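18 Feb 2024

I came home late and my shoulders hurt, so this will be short, or I will try to make it short.

Today was my first full day on the remote control without Erhan sitting next to me. The task is called "pack the lunch". The operator wears the gloves and the headset and moves the robot's hands with his own hands, and the robot should take the food from the desk and put it in a bag. When I read it on paper it seemed a task for a child. In the morning I finished nine good tries and I was proud of them. Then Jolán looked through the recordings and rejected four, because I had stopped in the middle to think. She says that the robot will learn my thinking also, as a long pause above the table, and later it will stop in the same place without any reason. I did not know this. She was kind about it, but I was ashamed a little.

After that I made a rule for myself: first decide, then lift the hand. It helped. Ataberk wrote the new numbers on the board after lunch and we are now at 3,069 tries for the whole project, with all operators together. Mine are 227 of them, counted from the training week. Aslı has many more than me and she almost never speaks while she works. I must learn this from her too.

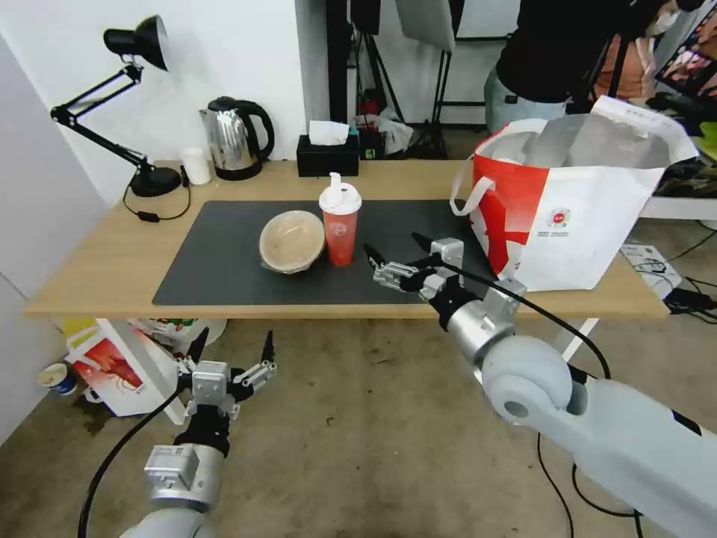 The thing I find most difficult is distance. In the headset I see well, but my own arm is shorter than the robot's arm, and my body does not believe the picture. When I want to go forward a hand's width, I go two. The bowl I can manage, it is wide and it forgives me. But the tall cup with the red-orange drink is another matter, with that white spout standing up from the lid. If my right hand comes in too high, the fingers meet the spout before they meet the cup. Erhan's advice is to bring the hand beside the cup first, low and open, and only then close the fingers, slowly, the thumb last. I wrote it on a paper and put it inside my glasses case.

The left hand has its own problem – I forget it. All my attention goes to the right, and the left one hangs below the desk like the hand of a person who is waiting for a bus. Jolán wants both hands to be ready before every start. She will look at this tomorrow in the first recordings, so I should practice it at the kitchen table before breakfast.

Ferhat called in the evening and asked if I am tired from sitting. I told him that I stand all day and he laughed. I could not explain it well in either language. My thumb still makes the closing movement when I reach for a glass.

Tomorrow 17 tries before noon, if the gloves are charged. I must ask Ataberk for the smaller pair.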